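# Pano de microfibra

O **pano de microfibra** é um têxtil de limpeza feito de fibras sintéticas muito finas, em geral uma mistura de poliéster e poliamida. Usa-se a seco para tirar o pó e húmido para limpar mesas, bancadas e outras superfícies lisas.
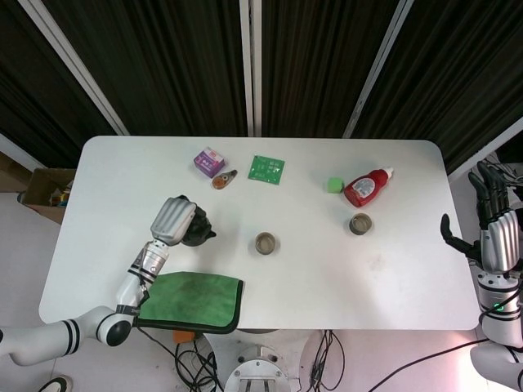

Para Frauke Bauerfeind, o pano deve ficar sempre na própria mesa de trabalho, dobrado e à mão, porque guardado numa gaveta acaba por não ser usado. Outros manuais domésticos preferem pendurá-lo, para que seque entre utilizações.

## Características

As fibras são divididas durante o fabrico, o que aumenta a superfície de contacto e ajuda a reter poeira e gordura. Muitos panos têm o bordo cosido, por vezes numa cor diferente da do tecido – em verde com costura preta, por exemplo. Os modelos sem costura são mais usados em vidro e ecrãs.

## Utilização em mesas

Numa mesa com objetos pequenos, como caixas de cartão, fitas corretoras, placas de circuito impresso ou frascos de plástico, convém retirar tudo antes de passar o pano. As placas não devem ser limpas com o mesmo pano húmido, e a microfibra seca pode gerar eletricidade estática.

O pano dobra-se em retângulo. Dobrado duas vezes ao meio, oferece oito faces de limpeza, que se vão trocando à medida que ficam sujas. Uma mancha mais escura no centro é comum em panos já usados e nem sempre sai na lavagem.

## Lavagem

- Lavar até 60 °C, salvo indicação diferente na etiqueta.
- Não usar amaciador, que reveste as fibras e reduz a absorção.
- Separar do algodão, que larga cotão.

## Cores

Em limpeza profissional é frequente atribuir uma cor a cada zona. O guia Greditz, de 118 páginas, reserva o verde para mesas e bancadas – o guia Skerari usa para o mesmo fim o azul.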